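Recording demonstrations on the two-arm bench: frequently asked questions
Last revised 2021-09-20

What does an operator do in a session?
The operator drives both arms by remote control and performs the whole task once per episode. Joint positions, gripper openings and all camera streams are logged together. The current task in the Durkedden set is assembly of a small plastic chair, with a target of 200 episodes.

Do I need to watch the wrist view?
Yes, during close work. The head view gives the general layout, but a finger can hide the part being approached.

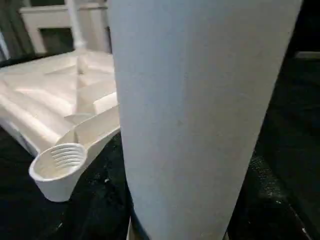
Wrist camera, gripper finger close to the white plastic part.

How fast should I move?
Slow enough that the follower arms keep up with your hands. If tracking lag shows on the Sernico console, pause and let the arms settle before you continue.

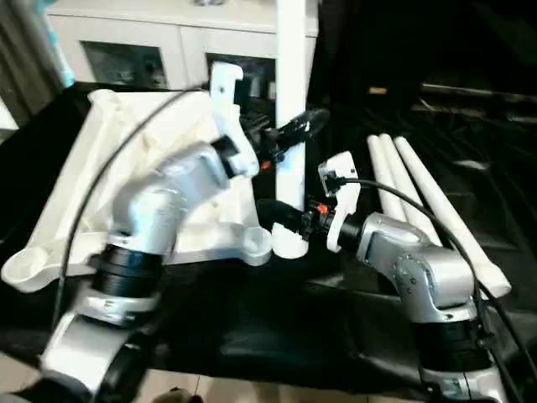 Two-handed steps account for most rejected episodes. Both grippers should be in position before either one applies force. Where the held pieces come close together in front of the upright pole, as they do at this point, move one arm at a time. Check the cables before any large wrist rotation.

Can I correct a mistake, or should I restart?
Correct it and keep recording. A slip followed by a clean regrasp is usable data. Restart only if a part leaves the table or an arm faults.
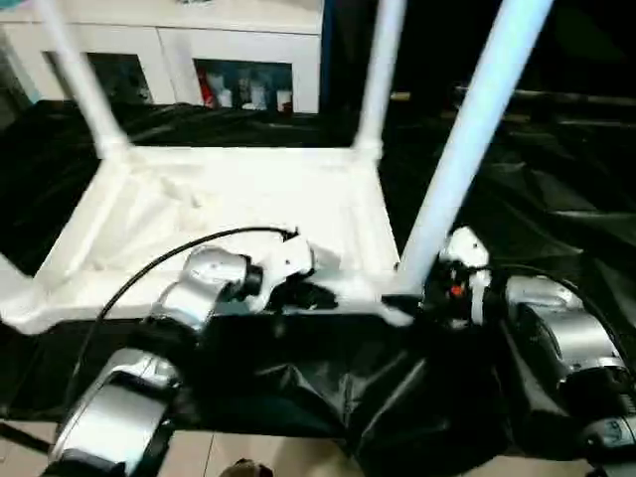 Malou Nørgaard wrote in to ask whether a regrasp should be tagged by the operator during the episode or afterward. Tag it afterward, in the review tool. Reaching for the keyboard disturbs the arm pose.

How is the chair turned or steadied?
Use two contact points on the seat or near a leg base. Avoid holding by the end of a leg.

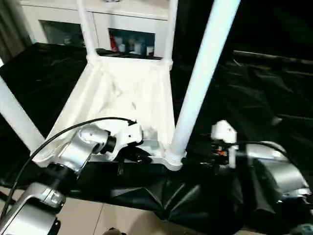

Keep the grip force at level 2 for this. Higher settings mark the plastic and trip the current limit.

How long is a shift?
40 minutes, then a break. Send scheduling questions to Traian Ghiță.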